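Tether rules for walking humanoids: slack line, tight line, or none once it's "stable"?

Started by gantrygal, Thursday, June 26, 2025
Board: Bipeds and Legged > Safety and Good Practice

gantrygal wrote:
Hi all, long time reader, not much of a poster. I've been handed the job of rewriting our floor rules for humanoid work in mock rooms (bedroom, laundry, little kitchen, the usual), and I'd love some opinions before I send the draft to Matilde Falcão, who signs off on anything with the word "safety" in the title.

The old rules are one page and were written when all we had was an arm bolted to a table. They say "keep clear of the arm" four different ways and that's your lot. Now we've got legs wandering about between the furniture and everybody has their own habits. One shift runs the overhead line with a fair bit of slack, the next shift winds it in until the robot's practically a puppet, and then they argue about whose gait data is rubbish.

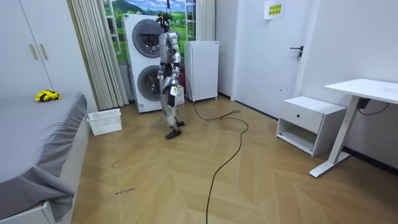

So my draft says three things at the moment. Overhead line stays on for any walking, full stop, even on a policy that's been good for weeks. Slack gets set at the start of the shift so that a full collapse stops before the knees reach the floor, and whoever sets it writes it on the sheet. And one person holds the e-stop and does nothing else, no laptop, no phone, no "I'll just grab that sock".

What I'm stuck on is floor cables. I want to ban them from the walking area completely and I'm getting pushback. Thoughts?

dropbear_dynamics wrote:
Good on you for writing it down! I'm with you on the line and the e-stop. On cables I'd go further than you have: if there's a cable across the planks where the feet can go, you don't walk. Doesn't matter if it's the robot's own. We had a foot roll on one at the Randen site and the thing went sideways into a desk leg. The overhead line held fine, but a line straight overhead doesn't do much about swing, and there was a bed on one side and a desk on the other. Small rooms are nasty that way.

Put a swing radius in your rules. Drop a dummy weight on the line, give it a shove, see what it can reach, and mark it.

PrairieServo wrote:
Going to be the grump here. A total cable ban sounds lovely and it'll be ignored by lunch on the first day. Half the platforms out there need a hard line for power or logging, and if you write a rule people can't follow then they stop reading the rest of the page too. I've watched it happen.

What we do at Veloso is route it behind the robot, always behind, with a second person feeding it if the path turns. Cable handler and e-stop holder are separate people. Never been a problem.

dropbear_dynamics wrote:
"Never been a problem" is what we said too, mate. Behind is only behind until it turns around.

PrairieServo wrote:
Which is why there's a handler. Did you have one?

dropbear_dynamics wrote:
No. Fair enough.

gantrygal wrote:
Okay that's useful, and I think I can live with "no floor cable in the walking area unless there's a named handler". The trouble is that makes it a three-person job with the operator, and I can already hear the groaning.

PrairieServo wrote:
Then run it up the tether! Zip ties, a strain relief at each end, leave a service loop at the top so the cable never takes the load. An afternoon's work and you lose your cable problem altogether. Just check the cable weight isn't tugging the head around. Ours did a bit until we moved the attachment.

moss_and_motors wrote:
Late shift lurker chiming in. I want to disagree a little with the "line on forever" rule. If it's always on, you never find out what the controller does without it, and even a slack line gives a wee pull when it runs out. We did 800 walks on the line and then found the robot had more or less learned to lean on it. Embarrassing meeting, that one.

Our rule is the line comes off for a short block of runs once a checklist is signed, in a padded space with no furniture. Then it goes back on before the robot comes anywhere near a furnished room.

gantrygal wrote:
Oh that's a better version of my rule, thank you. "Line on in any furnished room" instead of any walking. I'd still want a load cell on it so we can throw out the runs where it's taking weight. Does anyone do that?

moss_and_motors wrote:
Yep, inline one, logged with everything else. We flag anything over 2 percent of body weight. That number's ours, I wouldn't call it a standard, it came from squinting at plots.

kettle_on wrote:
Clementina from Primlow here (Clementina Salgado, for those I've met at the June meetups). Boring additions from someone who audits this stuff:

Inspect the whole tether, both ends, before the first walk. People look at the top hook and forget the bit at the robot, where it flexes the most.

Keep the door path clear and decide who's allowed to open the door during a run. We found out the hard way that a visitor with a coffee beats any amount of tape on the floor.

If you put marks on the floor for start positions, write down what they mean. I've visited rooms with 385 runs' worth of old scribbles and not one person could tell me which were current.

Know where your extinguisher is, and don't let props migrate in front of it. Hampers and chairs do wander.

dropbear_dynamics wrote:
The scribbles one hurts, Clementina. I have a floor like that.

kettle_on wrote:
Everyone does, love. Isopropyl and a rag, test a corner first.

PrairieServo wrote:
One more and I'll leave it. Whatever you end up with, keep it to a single page and stick it at eye level by the e-stop. Povitz sent us a 100 page integration guide and the bit about fall recovery was in an appendix. Great guide, read by me and possibly the author.

gantrygal wrote:
Ha, noted. Here's where I've landed, going to Matilde this arvo:

Line on in any furnished room. Line off only in the padded area, checklist signed.
Slack set and recorded each shift, load logged, flagged runs kept out of the gait set.
Swing radius tested and marked whenever furniture moves.
No floor cable in the walking area without a named handler. Cable goes up the tether where the platform allows it.
E-stop holder has no other job.
Tether checked at both ends before the first walk.
Door stays shut during runs, operator's call only.
Floor marks get a date and initials or they get cleaned off.

PrairieServo, I know you'll say it's still too strict on the cables. I'm trialling it for two weeks and I'll come back and tell you if it got ignored by lunch.

PrairieServo wrote:
It's still too strict on the cables. Good list though. What gauge are you running up the tether?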